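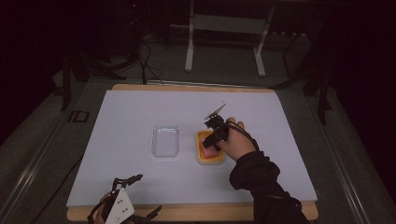
Issue 14

I spent most of June going back and forth between two sets of jaws for the hand-held grippers, and I said in the last issue that I would write down which one I kept. The short version is that I kept the Vesix jaws and put the Fimach ones in a drawer. The long version has to do with soap.

My test jobs are small things from the kitchen and bathroom. I pick something up, move it to its tray, let go, and start over. A bar of soap is a good one because it is wider than most of what I handle and it has no corners worth the name. A jaw that works on a wooden block can push soap across the table for a long time without ever getting hold of it.

The Fimach jaws are lighter and they close faster. I liked them for the first evening. They come to a narrow tip, and on anything flat and hard the tip is enough. On soap the tip digs in. By the end of a run the bar had small dents down both long sides, and after that it behaved differently from a fresh bar, so my later numbers were no use to compare with the earlier ones. I had to throw out a whole evening of work.

The Vesix jaws are plain blocks with a flat inner face. They are black and they show every bit of dust. They also get in the way more than I would like. With the tool held low, the left jaw covers part of whatever is next to the thing I am picking up, and the camera on the tool loses sight of it. I got used to coming in a little from the right. I also set the clear part of the soap dish farther back on the table before each run, since it hardly shows up against white and I kept knocking it.

I did 86 pickups with each set, same table, same lights. I am not going to print the full table this time. The Vesix jaws dropped the bar 2 times. The Fimach jaws dropped it often enough that I stopped enjoying it.

Other changes since last time: the controller is still the Fiore, with new firmware that fixed the slow start. I raised the logging buffer to 2000 samples and have not lost the end of a run since. The cables are still the worst part of using two tools at once. If I turn my left wrist too far, the cable pulls the tool out of line, and I have to put it down and start again.

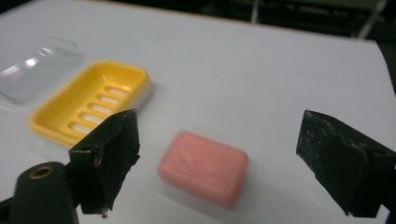 Retno Hutapea wrote that flat faces would let me down as soon as the soap was wet, and that a thin strip of silicone on each jaw would do more than any change of shape. Fair point. All my runs were done with a dry bar. I have a sheet of silicone from Skotidby that I bought for something else, and I will cut two strips from it this week. If the strips stay on, I will do the 86 pickups over again with water.

Next issue will have that, and the cable clips if they arrive.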